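Hilness 2 Moisture Meter: Owner's Guide
Section 4. Checking an Interior Wall
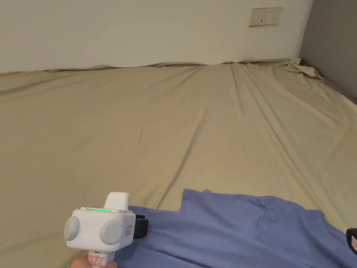
The Hilness 2 reads moisture up to three quarters of an inch behind a painted surface without making a hole in it. It reads best on walls you can reach, and those are seldom the walls with a problem. Damp likes company, and it likes an inside corner where the air doesn't move. A mattress pushed right up against a white wall, with a gray one closing off the side and the fitted sheet bunched into the corner between them, is the kind of spot we mean. Pull the furniture out at least a foot before you begin. The meter will happily measure a mattress, but the number won't mean anything.

Before you start

Fit the battery and take the film off the sensor pad. Our support desk hears from a surprising number of people who have left the film on, some of them for years.

Taking a reading

1. Hold the meter in open air, away from your body, and press POWER. Wait for the double beep.

2. Press and hold ZERO until the display shows 0. If it shows anything else, you are probably still touching the pad.

3. Choose the wall material with the MODE key. DRY is for drywall and PLS is for plaster. If you don't know which you have, knock. Drywall sounds hollow, and plaster hurts.

4. Place the pad flat on the wall at knee height, well away from the corner, and write down the reading. This is your baseline.

5. Move toward the corner one hand's width at a time. Lift the meter between readings. Dragging it wears the pad and leaves a gray streak you will have to explain to somebody.

6. Repeat along the baseboard, then at shoulder height.

7. If a reading is 28 or more above the baseline, mark the spot with painter's tape and check it again the next morning.

Note: Metal corner bead, pipes and foil-backed insulation all read as wet. A perfectly straight vertical line of "water" is almost certainly corner bead.

Note: In August, or in any room with a humidifier running, zero the meter again every ten minutes.

Caution: Do not press the pad against outlets, switch plates or bare wire. The case is not insulated for it, and neither are you.

Caution: The meter finds moisture. It does not find the leak. Please read Section 5 before cutting into anything.

Error codes

E1: Battery low.
E2: Pad not flat. Check for wallpaper seams.
E3: Zero lost. Go back to step 1 and try to be patient with it.

Replacement pads are part number 2297.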